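Right, line fault saga, day 30. Skirdale exchange swears my copper pair is fine. My copper pair is not fine.

Berhanu Negash came out with his tester and got 2,861 metres to the cabinet. The paperwork says 1,412. So I've been paying for a speed the wire could never carry!

He reckons we were moved onto the Rellbridge cabinet in November and the records never caught up (he was very nice about it, had 2 cups of tea).

Rang Barros to get it put right. They want it in writing. On paper. By post.

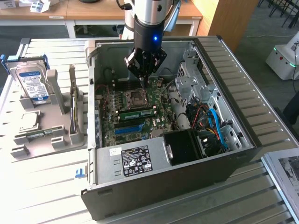
Laurinda asked: does a longer line slow down uploads as well as downloads?

Both suffer, but downloads usually drop first as they use the higher frequencies, and those fade quickest over copper.

Letter's in the post. More when they ring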